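Small counter, big toaster oven: how I finally got my plates under control

I moved into a place with a kitchen the size of a decent closet, and for the first few months I kept everything out on the counter because the cabinets were too high for me to reach without a stool. The plates lived in a stack next to the toaster oven. The apples lived on top of the toaster oven (don't do this, I'll get to it). The mail lived on top of the plates. You get the idea!

So these are the things I do now. Some of them I worked out myself and some I stole from my neighbor Halyna, who has the same kitchen as me with the floor plan flipped and somehow twice the room.

Give the toaster oven one end of the counter

I tried mine in the middle, then in the corner, then on a rolling cart that rolled when I didn't want it to. The end of the counter won. Put it where the door can open all the way without hitting anything, and angle it a little so you're facing the door when you pull a hot tray out. Check your manual for how much room it wants behind and above. Mine asks for 6 inches on top, so the shelf I had over it had to go, and I was grumpy about that for a week.

And keep the top bare. I used mine as a fruit shelf all winter and ended up with warm, sad apples. Fruit goes in a bowl or just on the counter, well away from the oven.

Stand your plates up

I can't say enough about this one. A stack of plates is fine until you want the one on the bottom. In a rack you grab the one you want, and they dry while they're in there, so the rack does two jobs. Mine is a cheap low one that cost less than lunch. Look for slots wide enough for your thickest plate, and go low if you have a cabinet overhead.

I keep mine toward the back of the counter so the front stays open for chopping. Lighter plates on the left, the blue one on the right end. There's no real reason for the order except that it makes me happy.
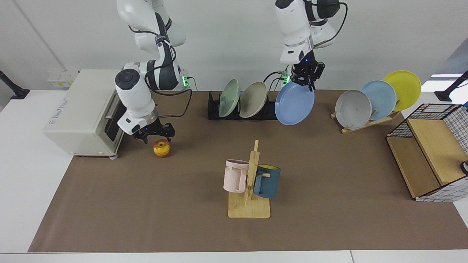
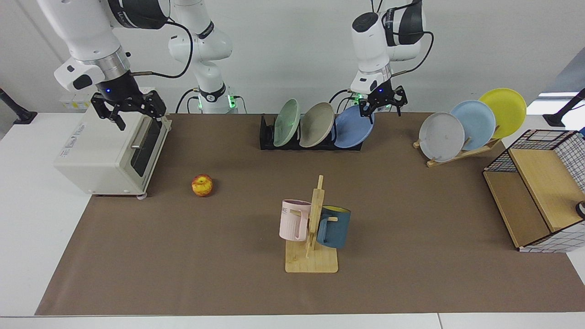 Put something down under all of it

A big flat mat under the whole work area was Halyna's idea and I resisted it for ages, since I figured it was one more thing to wash. But it catches crumbs and stops that awful scraping noise when you shove the rack over. I wipe it down after dinner and once a week I take everything off and do both sides. If yours curls at the corners, roll it up the opposite way overnight.

Keep the mat's edges back from the oven door if yours isn't rated for heat. Ask me how I know.

Load from the far end

When I'm putting plates away I fill the slot farthest from my hand first and work back toward me. Sounds fussy, I know, but I used to chip rims constantly by reaching over plates that were already in. Hold each plate by the top rim, lower it straight down, and let go once you feel it settle in the slot.

Have a second spot for the overflow

Three plates on the counter is plenty for me on a normal Tuesday. The rest are in the cabinet, and when my sister's family comes I get the stool out and bring down 7 more. A second little stand is handy on those days, and it folds flat behind the bread box when they've gone home.

Next on my list is the pan lids, which currently slide out every time I open the drawer. If you've got a trick for lids that doesn't involve drilling into a rental, please leave it in the comments!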